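Course notes / Robot Learning / Practical strand

Gathering Examples for a Learning System
Notes to go with the second practical. Floor Van Dijk
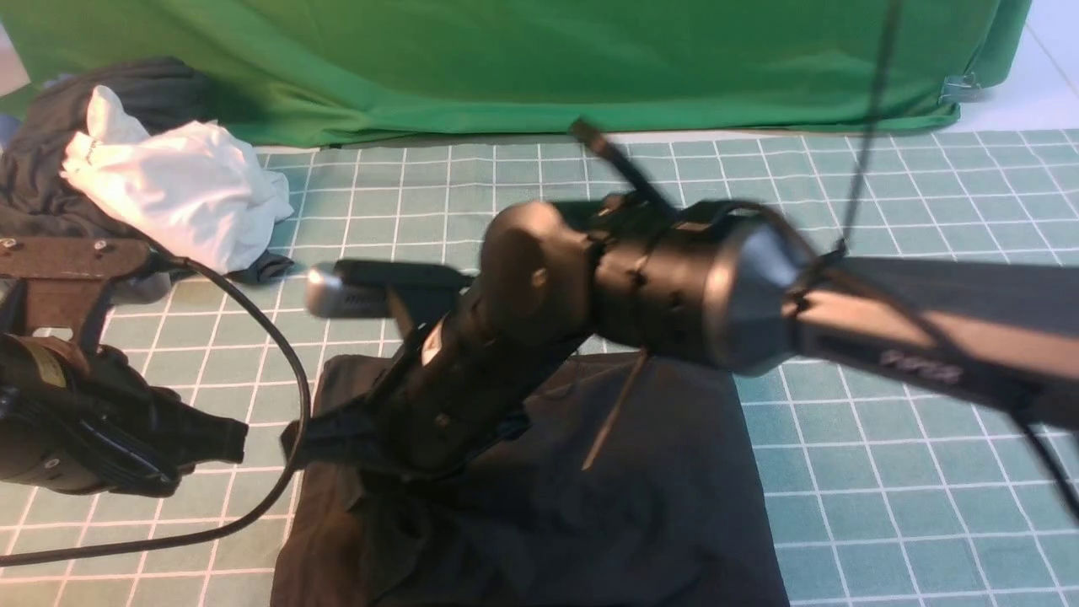

How many examples does a learning system need before it is worth training?

Enough to cover the ways the job can start, and then a good many more to cover the ways it can go off course. For the cloth task in this practical we ask each group for 80 usable episodes before the first training run. That number will look generous on the first morning and mean by the second afternoon. It is the smallest set on which we have seen the Trusel trainer do anything other than twitch.

1. What an episode is

An episode is one attempt at the task, from the moment you press record to the moment you press stop. It contains the camera pictures, the joint positions of both arms, the opening of both grippers and a line of text saying what was being attempted. All of these carry a time stamp, and the time stamps have to agree. If the pictures lag behind the joints, the system will learn to act on what it saw a moment ago, a habit it shares with most of the department before ten o'clock.

The line of text matters more than students think. "Fold the black cloth in half" is a task. "Cloth again" is a cry for help. Write the text before the session and paste it in.

2. Setting out the bench

Cloth work is done on the cutting mat, with the green backdrop clipped up behind. Use the grid on the mat to place things and to note where you placed them. Do not then place them in the same spot every time. A group last November lined their cloth up with the same grid line for the whole of a two-day session, and produced a policy that was superb at folding a cloth on that line and helpless two squares to the left. They were very proud of the line.

Before each episode:

Spread the cloth by hand, wrinkles and all. Ironing is forbidden.
Shift it a little from last time, and turn it now and then.
Check that no cable will be picked up with the cloth when the arm comes across.
Send both arms to their start positions.
Take your own hands out of view.

Spare fabric may stay on the corner of the mat for some episodes and be taken away for others. A system that has only ever seen a tidy bench will treat a stray rag as a major event.

3. Driving the arms

You drive the arms by hand from the leader pair, and the follower pair copies you. It takes most people an hour to stop fighting it. Move at the pace of someone who is being paid by the day. Quick jerks smear the pictures, and they teach a quickness that the motors cannot repeat.

Use both arms only when the task needs both. If the left gripper has nothing to do, park it and leave it parked. Idle wandering is recorded along with everything else, and the learner has no way of knowing that you were scratching your nose.

Do pause before a grasp, but briefly. Long pauses are poison. The system sees a gripper hanging over a cloth, sees that the right thing to do for the next three seconds is nothing, and learns this with real enthusiasm. Most "frozen" policies brought to my office are faithful copies of a student making up their mind.

4. Mistakes, and which to keep

Keep an episode in which you missed the edge of the cloth, went back and got it. Recoveries are worth more than clean runs, provided they are recoveries and you ended up where you meant to. Throw away an episode if the task was never finished, if somebody reached in to help, or if the recorder dropped pictures. Mark it as rejected and give the reason in the log — a word or two will do.

Do not delete anything yourself. The Vatholm set, which you will use in the third practical, began as 2,348 episodes and was cut to 1,901 after checking. The rejected ones are still on the server, and they have been more useful for teaching than the rest.

5. Who drives

Swap drivers after every 5 episodes. Different people approach a fold differently, which is good up to a point. The point is reached when one of you grasps the near corner first and another the far corner, from the same starting layout, with no reason for either. The learner will then try to split the difference and close its fingers on the middle of the cloth. Agree on an order of grasps as a group, write it at the top of your log, and hold your grudges until the report.

6. Checking as you go

Play back the first episode of each batch before recording the second. All of it, at normal speed. Look for a camera that has been nudged, a gripper reading stuck at one value, or a text line left over from yesterday's task. The Wouters viewer will show pictures and joint curves side by side. It will also crash if you resize the window, so don't.

For the report (two pages, no appendices):

Give your episode totals, kept and rejected, with the reasons for rejection.
Describe how you varied the starting position of the cloth.
Choose one recovery and explain what a learner might take from it.
Say what you would record next if you had one more afternoon. "More of the same" is allowed if you can defend it. Few have.

Logs go in the group folder under the bench name and the task text. Bench bookings are on the sheet by the door, in pencil.

Related notes
Calibrating a pair of arms
Reading joint curves without despair
The Vatholm set: layout and known faults
Grutemar bench rules
Third practical: training and testing a folding policy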